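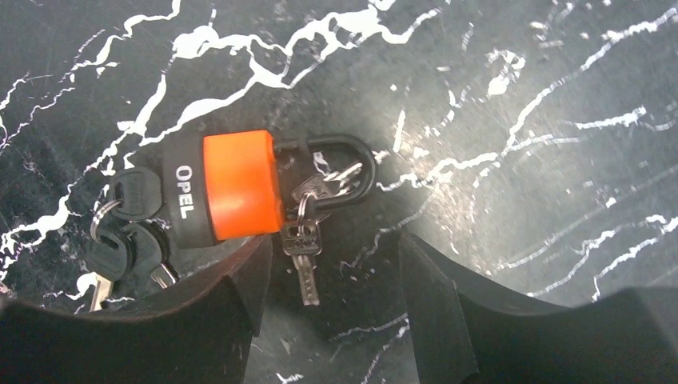 *Padlock and keys on the marbled top, Trnka cell*

Monthly check, 4th August. I did the lock-off bits first, as I always do!

- [x] **Padlock and keys.** Shackle closes nicely. I'd still like the keys tagged, though (I asked in April).
- [x] **Gripper fingers.** Wiped both pairs and nipped up the screws. I do go on about dust, but it gets into
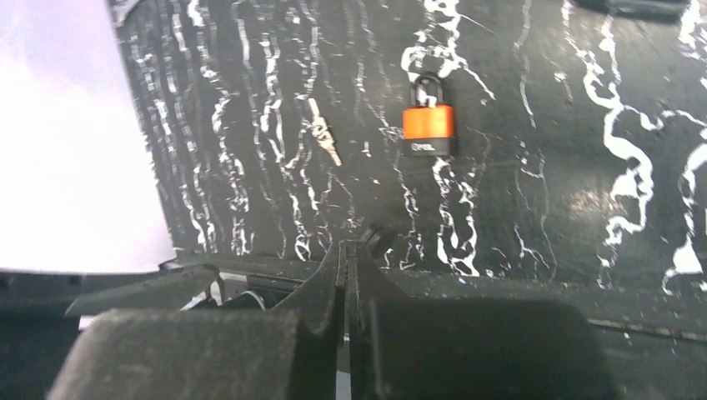 everything, and the finger pads are always the first to suffer.

- [x] **Cables.** No rubbing at the wrists or elbows, lovely.
- [ ] **Tools off the table before power-up.** Not yet, so no tick! 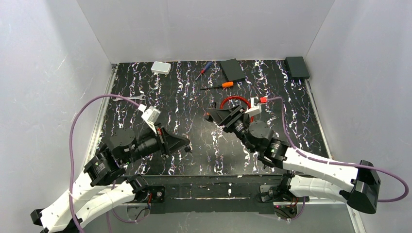
## Grip test

- [x] Ten slow closes on each side, no chatter.
- [ ] Small keys. I want softer tips from Silico before I sign this one.
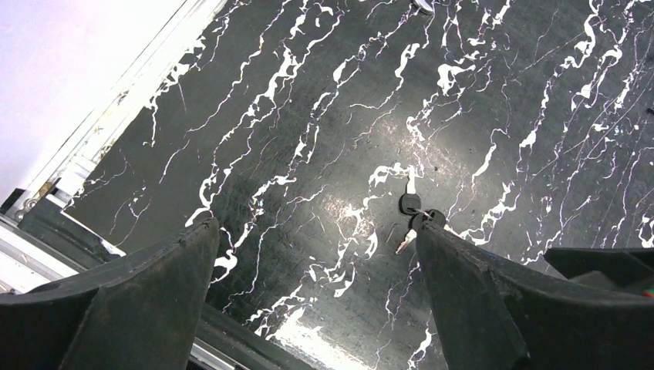 Branislav Kováčik: I'd hold off on the tips. Try dropping the closing force first, then run the ten closes again and write down what changes.

Fair enough, I'll do that on Monday.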